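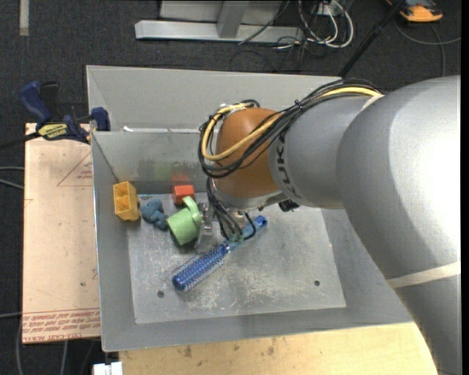 Milagros Espinoza

**Farnutell opens second repair counter in Fuentealba, longer hours from May**

FUENTEALBA — Farnutell, the household repair shop, opens a second counter in May. Same prices, same people, bigger parking lot. Doors at 10 a.m.

The new counter takes toasters, lamps, fans, sewing machines. No phones, no TVs for now. Drop-off is free and so is the first look. Most small fixes cost $13, parts extra.

"People kept driving across town with a lamp on the back seat," said Octavio Jara, owner. "So we went to them."

Last year the shop fixed 4,000 items. Sewing machines were the biggest group, then fans. Jara expects more of the same, plus heaters once it gets cold.

Also new — a Saturday-style repair class, evenings, run by Florencia Paredes. Bring one broken thing and a screwdriver if you have it. Room for 13 people per class. Sign up at either counter, no online sign up yet, sorry.

Spare parts come from Purska, who will keep a shelf of belts, plugs and switchs at the new address. Anything not on the shelf gets ordered the same day.

Opening offer: the first 135 customers get there blade sharpening free. Knives and scissors only.

Press contact: Milagros Espinoza, Farnutell front desk, mornings best.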